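Prelstead depot adds desktop teardown to e-waste program

Ustelora will begin stripping donated desktop computers for parts at its Prelstead depot in April, ending the practice of sending whole towers to the metal recycler at Wasen.

The depot took in 1186 towers last financial year. Most were retired office machines that still held usable memory, power supplies and drive cages. Under the old arrangement they were weighed, palletised and sold as mixed scrap.

"A tower sold whole gets the scrap rate, and the memory goes with it," said operations manager Nelly Ríos. "We want the modules out and tested first."
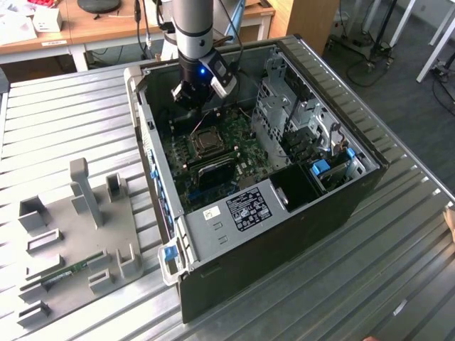 Each case is laid on its side with the side panel off before any component is removed. Memory modules come out first, followed by the heatsink and processor. The power supply is left until last, as its cable bundle runs past the drive cage in most of the models received. Retention brackets are kept with their boards, and plastic handles and bezels are sorted into a separate stream.

Tested memory will be catalogued in Yook, the depot's stock system, and offered to schools and repairers within 200 kilometres. Drives are excluded from resale and will continue to be shredded.

Technical lead Alcides Ríos said the initial target is 23 towers a day, rising to 130 a week once the second bench is fitted out. Cases with swollen capacitors or visible corrosion will still go directly to scrap.

Drop-off hours are unchanged. The depot accepts desktop computers until 4 pm, with late opening on Thursday. Monitors and printers should be taken to the Wasen site.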